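Grondby Evening Language Courses
Progress report to the Areck Fund, second period
Sep 4, 2023

Summary

In this period the courses continued in all the places we named in the application. We have registered 272 learners, which is more than in the first period but still under the final goal of 366. The beginner groups are full. The intermediate groups have free seats, and we explain the reason further down.

The money is spent according to the plan, with one small change between budget lines. We ask for your approval of this change at the end of the report.

Teaching

Each course is 35 hours long and is held in the evening, because most of our learners work during the day. The beginner course starts with everyday situations: speaking to a doctor's office, reading a letter from the school, asking for a repair in a rented apartment. In the first period we used a printed textbook for this. Many learners told us the texts were too long and that they lost courage after the second chapter. We have now changed to short sheets written by our own teachers. The sheets are not so beautiful, but the learners take them home and use them.

The intermediate course has been more difficult. Some learners who finished the beginner level did not continue. We called them and asked why. The most common answer was a change of work shift. Several also said that the step between the two levels felt too high – they understood the teacher in the first evening but not the other learners. For the coming period we will add a bridge course of short length between the levels, and it will be open also for people who have not studied with us before.

Placement test

The placement test from Stullitix is now in use at all locations. Before, the teachers made an interview with every new person, and this took most of the first two evenings. With the test we can form the groups before the course begins. We still keep a short talk for those who do not read easily in any language, as a written test tells us very little about what they can say and understand.

There was a problem with the test in the beginning. The instructions were only in English and the learners did not know where to put their answers. We have translated them into the languages which are most needed in Grondby. After that the results fit much better with what the teachers see in class.

Conversation evenings

The open conversation evenings in the Kwon building were not part of the original plan, but they have become an important part of the work. People come without registration and stay as long as they want. We do not report these visitors in the figure above.
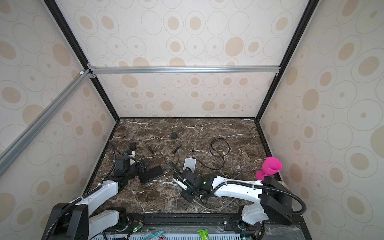 Can a learner join a course after it has started?
Learners can join until the end of the second week if there is a free seat in the group. After this we offer them a place on the waiting list for the next course, and they are welcome to the conversation evenings in the meantime.

Budget

We printed less than we had planned after we stopped using the textbook, and 1000 dollars remain on the line for materials. We would like to move this amount to teacher hours for the bridge course. No other line is changed. Please let us know your decision before the end of September, so that we can announce the course in time.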